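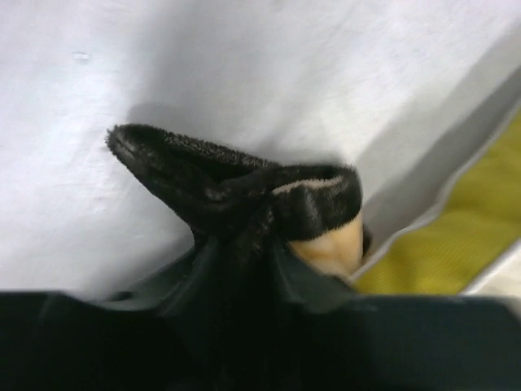
Gripper drops fuzzy fabric
Hadi Mansour

My home-built arm, the one I call Wamlow, grabs plain cotton fine. Anything plush slides out halfway up. I've tried closing at 200 and 500 on the servo scale.

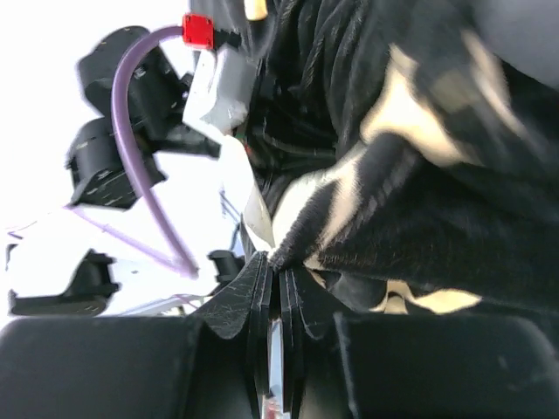
At 1,000 the motor gets hot and I chicken out. Softer pads, maybe?

Pacheco
Pinch a fold, don't grab the flat part! I glued bike tube on my fingertips and lift slower now. Way better.

nurnness429
Bigger motor. Worked for me.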